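Why Are Soft Toys So Soft?

by Vibeke Lund
Ask Us Anything page, Skollard Kids

Themba Adams wrote in to ask why his soft toy is soft but his sweater is itchy. Good question Themba. Quick answer: it's all about the hairs. Long answer – keep reading.

First, the fuzz

The furry fabric on most soft toys is called plush. Plush has two parts. There's a flat back, kind of like T-shirt cloth, and there's a front with lots and lots of tiny threads standing up. The standing-up part is called the pile. Like grass on dirt. The dirt is the back, the grass is the pile.

When you press your finger on it the little threads bend over. Let go and they mostly spring back. That bending is what you feel as soft. Thick stiff threads don't bend as easily, so they poke your skin a bit, and you feel that as itchy. Some wool does this. So there's your sweater, Themba.

Try it: stroke a plush toy one way, then the other way. One way feels smooth. The other way feels rougher and the fuzz may look a little darker or lighter. You pushed the threads over and now light bounces off them differently. Same toy, same color! People who sew toys call this the "nap" and they have to cut all the peices so the nap goes the same way, or the toy comes out looking patchy.

Next, the inside

Squeeze. What's in there? Mostly air. Really. The stuffing is usually polyester fiber, a kind of plastic pulled into very thin strings. The strings are crinkly, so they can't lie flat against each other, and air gets stuck in the gaps. You squash it, air goes out. You let go, the crinkles push back and air comes in again.

Old toys get flat because the crinkles wear out. Also because of hugging. A long time ago people used sawdust or straw, which made for a hard scratchy bear. Some toys have little beads in the bottom too, so they sit up without flopping over.

Now the small parts

Eyes, ears, noses, things to hold. These are often made differently from the body. Look closely at one and see how many different materials you can find.
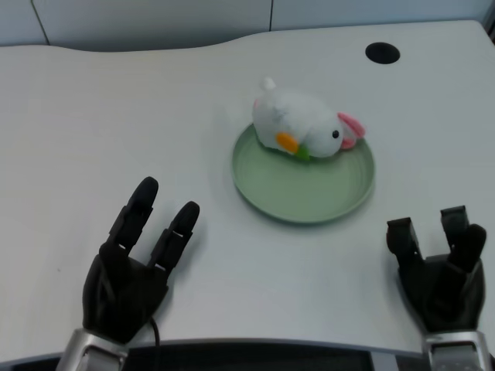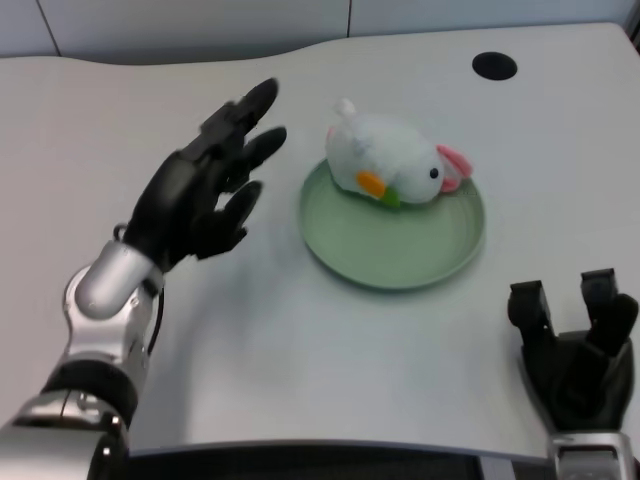
Small white soft toy, lying on its side on a green plate. Find the black eye, the pink, the orange and the little green leaf.

Fuzzy body, small bright extras. Toy makers like doing that. White fuzz on its own is hard to "read" from far off, so a dark eye tells your brain right away where the face is. Cover up the eye with your thumb and try again. Harder, right?

For small shapes like leaves a lot of makers use felt. Felt is a strange one. Most cloth is woven or knitted, so if you cut it, threads can come loose at the edge. Felt isn't woven or knitted. It's fibers all tangled and pressed together in a mat, so you can cut out a tiny leaf and the edge stays put. No sewing around the outside. Great for kids who are just starting (and for me, I'm terrible at hems).

Eyes can be plastic, or glass, or just sewn on with black thread. For babies the sewn kind is best – a hard eye can come off and a baby can choke on it.

Make your own test

You need: one soft toy, one scrap of felt, one cotton sock, a ruler, a grown-up if you're using scissors.

Close your eyes and touch all three. Put them in order, softest first. Ask someone else to do it without telling them your order. Did you agree?

Now squash the toy flat with your hand. Let go. Measure how tall it is with the ruler, wait while you count to 40, then measure again. Write both down. Do an old toy and a new toy if you have both. Žofie Holub tested hers in October and her new penguin beat her old dog by a lot. The dog is called Itska and is very flat.

Words to know

Plush – fabric with a furry pile on one side
Pile – the threads that stand up
Nap – the direction the pile leans
Felt – fibers pressed into a mat
Stuffing – the stuff inside, obviosly

Next time: Hendrik Mthembu wants to know why soap makes bubbles. Send your test results in before then, and put your first name on the page please, we got three last time with no name at all.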